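About Tudar

Tudar fits out and maintains shared break rooms, small kitchens and reading corners for offices and residential buildings. The company was started by Nomvula Matlala after several years of managing building supplies, and it operates from a single unit on the ground floor of the Gelanholm building. There are 14 people on staff, nine of them full time.

What we do

Our work falls into two parts. The first is fit-out: storage, work surfaces, tables, seating, door hardware and surface protection. The second is upkeep, meaning a scheduled visit during which surfaces are cleaned, fixings are checked and consumables are replaced. Most clients take both under one agreement. Upkeep can be ordered separately if the existing furniture passes an initial inspection.

Doors and handles

Door fronts get more wear than any other surface in a shared room. For new work we specify pale fronts in a matte or low-gloss finish with a dark bar handle mounted vertically on two posts. The posts leave enough clearance for a full hand, and the bar can be wiped on all sides without being removed. Handle fixings are checked for play at every visit and tightened by hand. 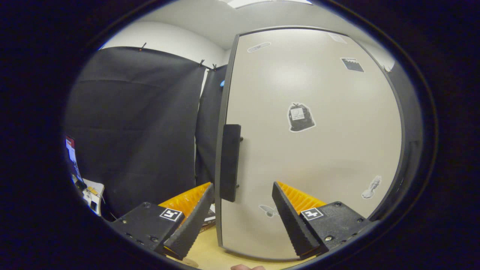 Stickers are permitted on door fronts under our standard agreement. Users of a room tend to add them within the first few weeks, and we clean around them unless the client asks for removal. Removal is done with warm water and a plastic scraper. Solvents are used only after a test on a hidden edge, and residue is taken off with a damp microfiber cloth. Faded or lifting stickers are noted in the visit record and left in place until someone on site decides.

Tables and small items

Tabletops are supplied in light or medium wood tones. Lighter tops show rings and scratches sooner, so rooms with heavy use are normally offered the medium tone, but the choice stays with the client. Sharp edges are rounded before delivery.

Each table is supplied with coasters as standard. We tested several types in our own room before settling on the current specification, which is round, flat and light enough to stack in a drawer. 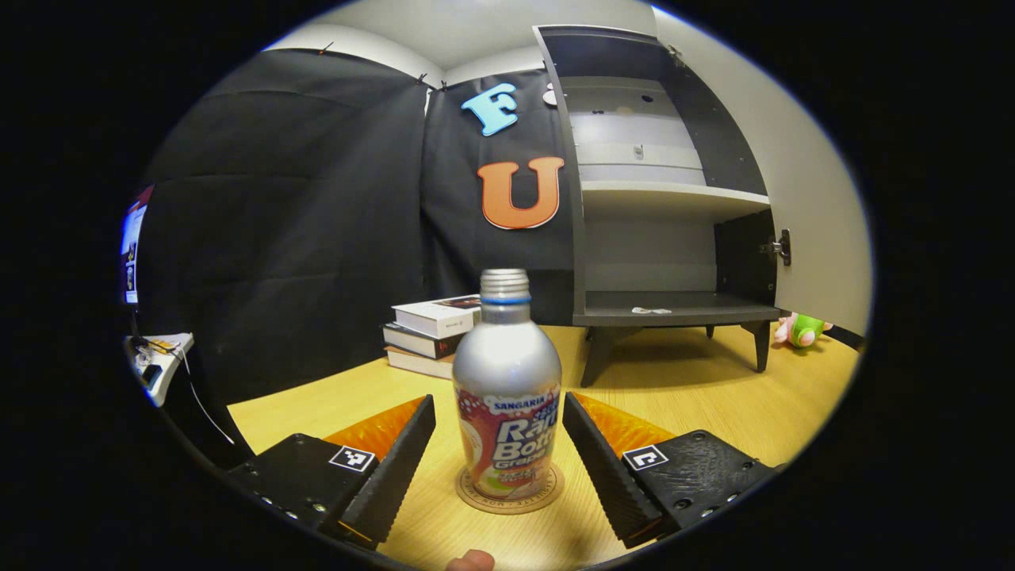 Condensation is the usual cause of marks on a wood surface, and metal containers straight from a refrigerator are the worst source. Coasters are replaced when they warp or begin to shed. A cork-colored one under an aluminum bottle, such as the Sangaria grape drink on our own table, blends in with a light top and tends to stay out where people will use it. Books and magazines kept on the same table should sit well back from drinks — a hand's width is the figure in our care sheet.

How a project runs

A survey takes one visit. Drawings and a price follow within seven working days. Installation of a standard room takes 4 days, including one day for adjusting doors and drawers under load. The McAlister range is used for storage and the Pumia range for tables and seating. Parts from either range can be ordered singly through our office.

Contact

The office is open from 8:30 a.m. to 5 p.m. Survey requests should include a floor plan and the number of regular users. Access instructions for the building are sent with the confirmation.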